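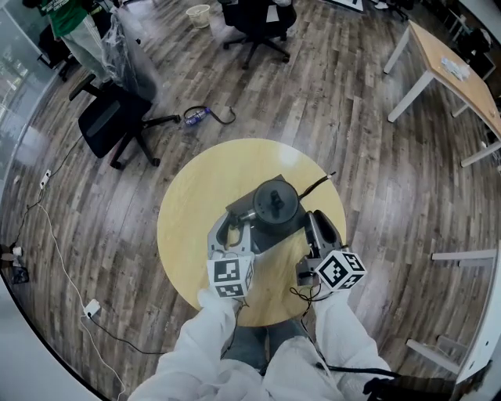
How often should you descale an electric kettle?

Once a month if your tap water is hard, every three months or so if it's soft. Go by what you see on the bottom more than by the calendar. White crust or flakes in the cup, do it now.

Quick notes on kettles, cords and the table they live on. Wrote most of this standing up, so excuse the order.

DESCALING

White vinegar and water, half and half, enough to cover the crusty bit. Bring it to the boil, switch off at the wall, leave it for half an hour. Tip out. Rinse, boil fresh water, tip that out too. Do the fresh boil twice if you can still smell chips.

Citric acid is nicer if you hate the vinegar smell. A heaped tablespoon to a litre. Warm the water first, then add the powder – drop it into boiling water and it fizzes up the spout and all over the bench. Ask me how I know.

Lemon halves do work on a light film. Useless on thick scale. Save them for the chopping board.

Never scrape with a knife. Steel wool neither. Stubborn patches get a second soak overnight, and a bottle brush in the morning.

OUTSIDE

Unplug, let it cool right down. Damp cloth, drop of dish soap, then a dry cloth. Black kettles show every fingerprint and every dried drip, so buff with an old tea towel while you're there. Lid knob collects grease round the bottom edge, cotton bud gets it out.

Base plate – unplugged, barely damp cloth, dry it straight away. No spray directly on to it, ever. If water has got in round the connector leave the thing upside down somewhere warm for a full day before you even think about the power point. If you're not sure, bin it. Kettles are cheap.

Don't put any of it in the dishwasher. Hiyori Koyama wrote in to ask about the lid on its own, if it lifts off. Check your booklet, but mine says hand wash and I'd go with that.

ON A ROUND TABLE

Plenty of us haven't got bench space near a power point and the kettle ends up on the table. Fine, with a bit of care:

- Kettle in the middle, not near the rim. Round tables have no back edge to push things against.
- Cord goes off the side nobody sits at. Short as you can make it, wind the extra under the base if there's a slot.
- Something flat and heatproof underneath if the timber's pale. Steam drips leave cloudy rings on a light finish, and they take ages to shift. A slate tile is good. Cork is alright, goes manky after a year.
- Fill it at the tap, not from a jug over the base.
- Off and unplugged befor you move it. Both hands if it's full.

Cloudy rings already there? Dry cloth over the mark, warm iron (no steam) for a few seconds, lift and look. Repeat. Stop if the finish goes tacky. Stijn Van Rooij swears by plain toothpaste, I tried it and got a shiny patch instead.

CORDS IN GENERAL

Loose cables on a timber floor are the thing that gets people. Coil them loosely, velcro strap, hang on a hook. Tight coils kink and then the kink splits. Office chairs are murder on them – the castors roll right over and you don't notice until the sheath is flat. Check the ones under your desk tonight, takes two minutes.

Feel the plug after a boil. Slightly warm ok. Hot is not, stop using that kettle.

WATER SITTING IN IT

Empty it at night. Left over water scales faster and tastes flat by morning. If you use bottled because your tap is awful, tip the half bottle into the plants and start fresh. Only boil what you need, obviously, but don't go under the minimum line or the cutout trips. Some of the older Cenwood ones trip and stay tripped untill they cool, so give it around 8 minutes before you declare it dead.

SMELL OF PLASTIC, NEW KETTLE

Boil and tip, 3 times. Still there? Tablespoon of bicarb, boil, leave overnight, rinse well. Lid open to dry. Usually gone within a week.

More tips:
Getting tea stains out of white mugs
Vega Tejada's bench-top drying rack
Scratches on timber floors, small ones
Cleaning mesh chair backs
Freezer labels that stay stuck

Contact: use the form | Copyright Irnell Home Notes | Back to top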